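# Killitz Dreta 4 — unlocked smartphone

The Dreta 4 is the mid-range phone in the Killitz line. It replaces last year's Dreta 3 and keeps the same body size, so older Dreta cases still fit. The changes are inside: a bigger battery, a brighter display and a second SIM slot that no longer doubles as the memory card tray.

The screen is a flat OLED panel with thin borders. Brightness adjusts in small steps, and there is a reading mode you can put on a timer. The back is matte and doesn't pick up fingerprints the way the glossy Dreta 3 did. 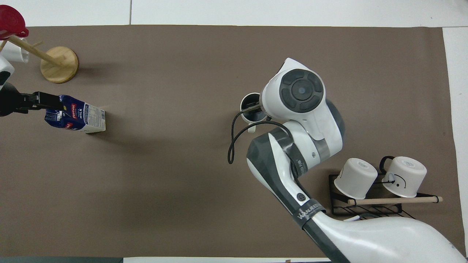 Oksana Dmytriv writes that she moved over from the Dreta 3 in January and that the separate card tray was the whole reason. She would have liked a headphone jack too. There isn't one on this model, but a USB-C adapter is in the box.

**Battery and charging**

In our own test, with the screen at half brightness and Wi-Fi on, the phone played video for 21 hours on one charge. Fast charging needs the Killitz wall plug, sold separately. Any USB-C charger will work at the normal speed. Wireless charging is not supported.
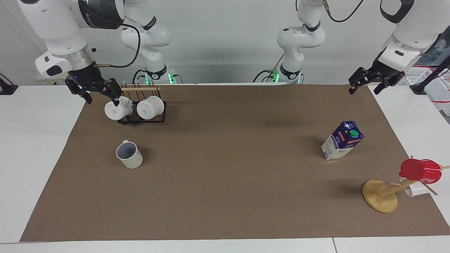
Heavy use of mobile data will bring that time down, and so will leaving location on for every app. Battery saver can be set to start at any level you pick.

**Software**

The phone ships with the Killitz launcher on top of Android. Four apps come preinstalled and all of them can be removed. Security updates arrive every other month. If you don't like the launcher, the stock one is under Settings — Home screen — Style.

**Prices**

- Dreta 4, standard storage: $400
- Dreta 4, double storage, with wall plug: $584

Colors are slate and sand. The double storage version comes in slate only for now.

**Shipping and returns**

Orders placed before noon leave our Tirkport warehouse the same day. Pickup at the Correa store is free, but the counter is closed on Tuesday. Phones can be returned unopened for a full refund. Opened phones are checked first, and we take off the cost of anything missing from the box.

For trade-ins, bring the old phone and a photo ID to the counter and ask for Talha Arain.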